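Zetthorpe Garden Watering Timer: Installation and User Guide

Section 4: Fitting the timer and setting the first programme

Read this section through once before you start. You will need an outdoor tap with a standard threaded spout, two AA alkaline batteries, a soft cloth and the filter washer from the small bag in the box. No tools are needed.

4.1 Fitting the batteries

1. Pull the battery drawer out from the underside of the timer.
2. Put in the 2 batteries, matching the plus and minus signs inside the drawer.
3. Push the drawer back until it clicks. The display shows 12:00 and the valve opens and closes once. You will hear a short whirr.

Caution: do not use rechargeable batteries. Their voltage is lower and the valve may stay open when the charge drops.

4.2 Fitting the timer to the tap

1. Turn the tap off and wipe the threads.
2. Place the filter washer in the timer's inlet with the dome facing up.
3. Hold the timer upright and screw the collar on to the tap by hand. Do not use a wrench or grips on the plastic collar.
4. Push the hose connector on to the outlet.
5. Turn the tap on fully and look for drips at the collar. If it drips, turn the tap off, take the timer down and check that the washer is lying flat.

Note: the timer must hang straight down. If your tap points outwards, use the Vrettos elbow joint, sold separately.
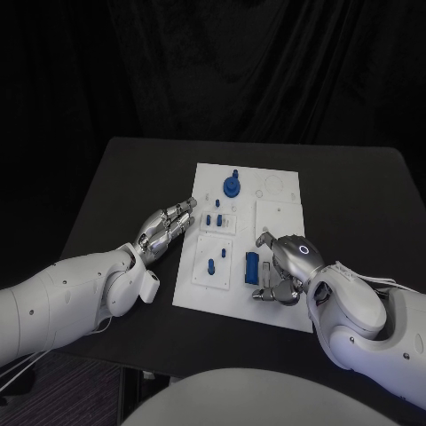 Can I leave the timer on the tap over winter?

Take it down before the first frost, shake out the water, remove the batteries and keep it indoors. Water left in the valve will freeze and split the body, and frost damage is not covered by the guarantee. In most gardens it can go back up in May.

4.3 Setting the clock

1. Press and hold SET for 5 seconds. The hour flashes.
2. Press + or - to change the hour, then press SET.
3. Change the minutes in the same way and press SET again.

The clock uses the 24-hour format and does not change itself for summer time. It loses its setting if the batteries are out for longer than a minute. Watering programmes are kept.

4.4 Setting a programme

1. Press PROG. The display shows P1.
2. Choose the start time and press SET.
3. Choose how long to water for, up to 80 minutes, and press SET.
4. Choose how often to water: every day, every second day, or every fifth day. Press SET to finish.

To add a second programme, press PROG until P2 appears and repeat the steps. If the two overlap, P1 finishes first and P2 is skipped for that day.

Watering at 05:00 or after 21:00 loses less to the sun. With a seep hose on heavy clay, two short programmes soak in better than one long one.

4.5 Watering by hand

Press MANUAL to open the valve and press it again to close it. If you forget, the valve shuts after 30 minutes. The next programme runs as normal.

Caution: the timer is for cold mains water or a pumped supply only. A water butt without a pump will not give enough pressure to close the valve.

Spare filter washers are part number 304.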